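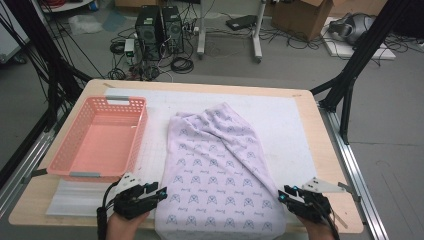 The pink basket on my folding table, with the mat underneath and one partly wrinkled lavender print waiting its turn.

I've been through a lot of laundry baskets. The last one was a tall hamper with a lid, and everything in it sank to the bottom and stayed there until I was out of socks. So when I finally replaced it I wanted something low and rectangular that I could set right on the table while I fold, and I ended up with the Pamix basket in pink. I've had it for nearly 5 months now, which feels like long enough to say something useful.

First, the color. I'd call it salmon. The listing called it "blush," and I was picturing something a lot paler, so it was a surprise when I opened the box! It has grown on me. If you have a very serious gray laundry room you may want to think about it, but mine has a yellow door and a calendar from the feed store, so who cares.

The sides are perforated all the way around, little diamonds and holes in a lattice, and I really like that. Air gets through and it looks less like a tub. The floor on the inside is smooth, and that was the thing that sold me. My old basket had ridges on the bottom and it snagged a sweater of mine (a good one, a present from my aunt Kusum) and I never forgave it. Nothing has caught on this one so far, and that includes tights.

The handles are cut-outs at the short ends with light gray grips fitted in them. They're comfortable. With a normal load I can carry it up from the basement without that line across my fingers you get from bare plastic. With a load of wet towels it's a different story — the long sides bow out a bit and I find myself walking faster to get it over with. I wouldn't call that a flaw exactly, it's a plastic basket, but if you mostly haul wet stuff out to a line I'd look at something stiffer. My neighbor Finbarr Scanlon has the Olaniyan one, and it's a tank. It also weighs about what a small dog weighs and cost him twice as much.

One of my gray grips did work itself loose at one corner in the second month. I pushed it back in with my thumb and it's been fine ever since, but I check it now out of habit.

Because it's rectangular, it sits nicely along the left side of the table and leaves me the middle for folding. I keep a big white mat with gray grid lines down on the table, and between the two of them I've gotten weirdly good at folding pants. You line up an edge with one of the lines, smooth from the near end to the far end, fold, fold again, into the basket. T-shirts go in on end like files. I can get 18 of mine in a row that way, and yes, that is probably too many T-shirts.

The mat isn't part of the basket, by the way, because I know somebody will ask. It's a separate purchase and you don't need it. A towel works okay too, you just lose the lines.

Things I'd change: I wish it nested with a second one. I bought 2, thinking they would stack inside each other when empty, and they sort of do, but then they stick and I have to put a foot on one to get the other out. I also wish it came in a half size for baby clothes or dish towels. And the sticker on the bottom left a gummy patch that took cooking oil and a lot of muttering to get off.

Cleaning is easy. Lint does collect in the holes, especially after a load of flannel, so every few weeks I put it in the shower and run the water over it, and an old toothbrush takes care of the corners.

Would I buy it again? Yes, though maybe just one this time. 4 stars from me. I took one off for the bowing and that sticker. If they ever bring out a stiffer version I'll be first in line, and I'd even get it in the same pink.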